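Two-Arm Bench Cell: Yearly Inspection Checklist and Purchase Plan

Filled in by: Hawi Woldegiorgis
Period: April, for the next budget year
Copies: Mabli Craddock, Solby workshop, purchasing

Please write OK, WATCH or BUY behind every point. BUY means that the money must be in the plan before the list is closed. Comments are welcome under each section, and please put your name.

Section 1. Mounting and frame

1.1 Mounting plates tight on the front rail, both arms: OK
1.2 Corner posts straight, no play when pushed by hand: OK
1.3 Front rail clean, no metal dust in the grooves: OK
1.4 Spare mounting plate in stock: BUY, one piece

The plates are the same type for left and right, so one spare covers both arms. Cunico sells them only with the bolt set, and the set was missing in our last order. I ask purchasing to check this on the order confirmation.
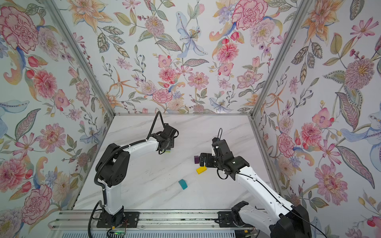

Mabli Craddock: I agree with the spare plate, but please do not put it in the same line as the arm service. Last year the two were mixed and the small parts were cut together with the service. Separate line, separate approval.

Done, it has its own line now.

Section 2. Cables and hoses

2.1 Corrugated hoses without cracks: WATCH
2.2 Cable ties closed, no sharp ends: OK
2.3 Enough free length at full reach: OK
2.4 Thin wires near the left plate protected: WATCH
2.5 Hose set, both arms: BUY

The quotation from Maddocks for the hose set is 1,038 dollars with delivery. It is valid for 30 days, and this is shorter than our approval normally takes. I would like to ask for a longer validity before we send it upstairs.

Section 3. Work surface and test parts

3.1 Tabletop level: OK
3.2 Tabletop free of deep scratches: OK
3.3 Test blocks complete and without damaged edges: WATCH
3.4 Second set of blocks: BUY
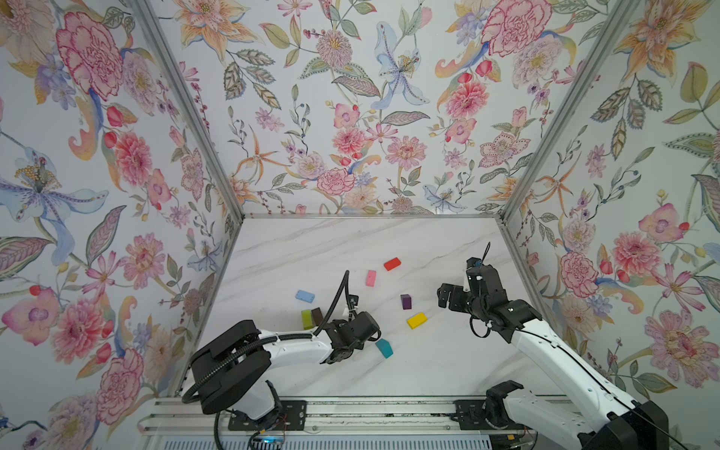
For the test parts I plan one full extra set, not single pieces. The supplier packs them by set, and single pieces cost nearly the same after shipping. When you compare offers, please look at the shapes and surfaces and do not look only at the price. We need flat ones like the light blue block with small holes on top, and also a shiny one like the teal block in front of the left gripper – a set with only plain painted cubes does not replace ours. Solby has promised a sample before we order.

Section 4. Grippers

4.1 Fingers close evenly: OK
4.2 Finger tips not worn: WATCH
4.3 Screws at the wrist marked and not turned: OK
4.4 Camera at the wrist gives a clear picture: OK
4.5 Replacement gripper, complete: BUY or wait, see comment

A complete gripper from Hurivico is 3,599 dollars, and the warranty is 18 months from the delivery date. The warranty begins also when the box stays closed on the shelf. For this reason I would rather buy finger tips now and keep the complete gripper in the second half of the year.
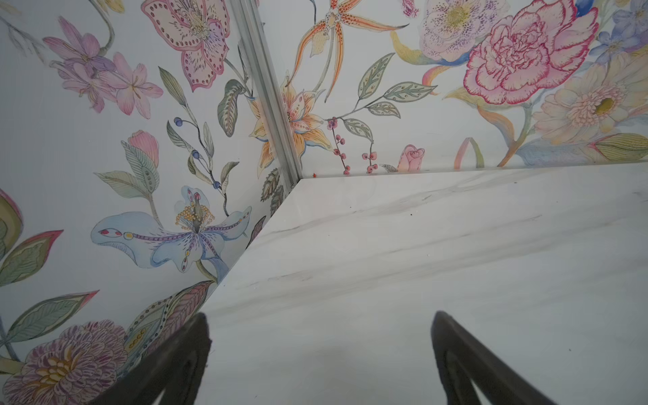

Mabli Craddock: Waiting is fine for me if the delivery time is written down. If a gripper fails in the first half and the new one needs many weeks, the cell stands still and we pay for this too. Can you ask Hurivico if they lend one during repair?

I have asked them by mail and wait for the answer. Until then point 4.5 stays open, and the amount is reserved in the plan but not released.

Section 5. To do before the list is closed

– Longer validity from Maddocks
– Sample blocks from Solby
– Delivery time and loan conditions from Hurivico
– Bolt set on the Cunico confirmation

Signature of inspector: H. Woldegiorgis
Signature for budget: open until point 4.5 is decided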